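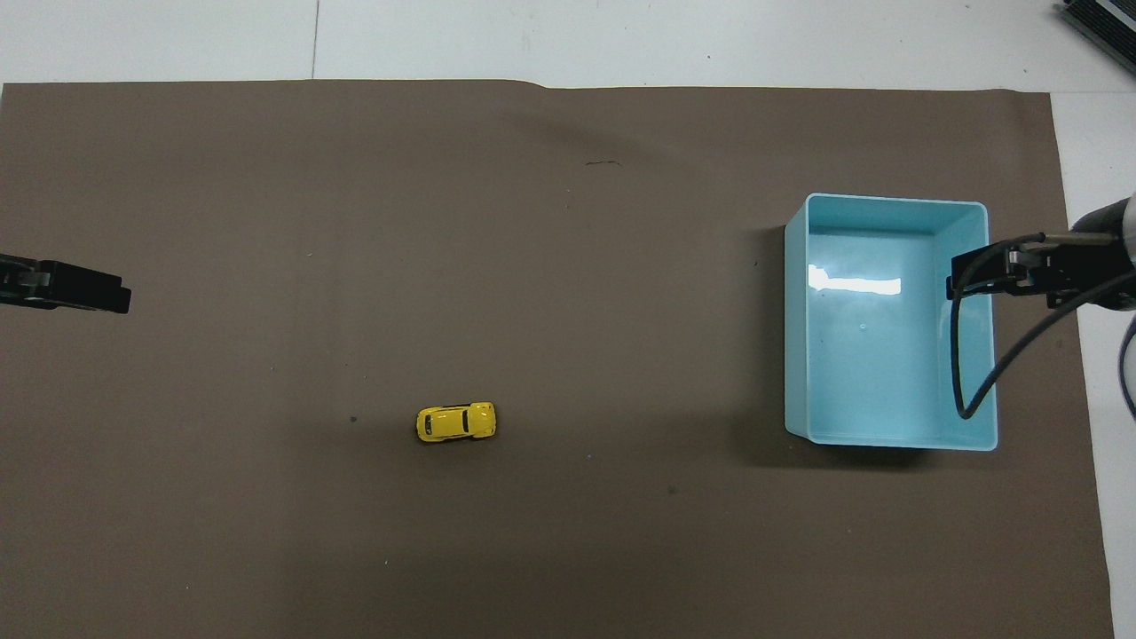 The Skenar Bench Marking Kit is made for teams who run two-arm manipulation cells on an ordinary table and need to follow written rules for them. It contains the layout sheets, corner tape, zone labels and check cards which belong to the Rastero bench practice, edition 7. The practice asks for one plain matte covering under the work, one object zone and one receiving zone, with clear space between them. A small yellow car on brown paper and a light blue bin well to the right of it already make such a layout, and the kit helps you to repeat it on the next bench.

## What the practice asks from you

- Each gripper has a rest position, and it is written on the check card before the first run.
- The receiving bin is empty at the start of every run. The operator looks inside, also when the last run was stopped early.
- Cables must have enough slack for the full reach of the arm, but a hanging loop may not catch the rim of the bin. Move the arm slowly through its path one time and watch the loop.
- Hands stay outside the marked border while the arms are enabled. To correct an object by hand, first use the stop, then reach in.
- Replace the covering when marks on it can be confused with zone marks. Small flecks are allowed.

The practice is a working guide for the bench. It does not replace the risk assessment of your own site or the manual of your arm.

## In the box

| Item | Quantity |
|---|---|
| Check cards, wipe-clean | 40 |
| Layout sheets | 7 |
| Corner tape, matte | 1 roll |
| Zone labels, object and receiving | 1 set |
| Printed practice, edition 7 | 1 |

Paper covering and bins are not included. Most customers have them already, and the practice accepts any bin with a smooth rim and a flat floor.

## Please check before you order

The layout sheets are cut for benches up to 183 cm long. For longer tables choose the Lau extension, sold separately, which joins to the short side. The tape is tested on coated boards and on plain paper. On raw wood it holds less well - press it down again at the start of each shift.

If your bench has overhead lamps, look for glare on the bin floor from the position of your camera. The practice permits glare, but it must be noted on the card.

**Order number:** 1,830
**Sold by:** Ullo
**Refills:** check cards and tape can be ordered alone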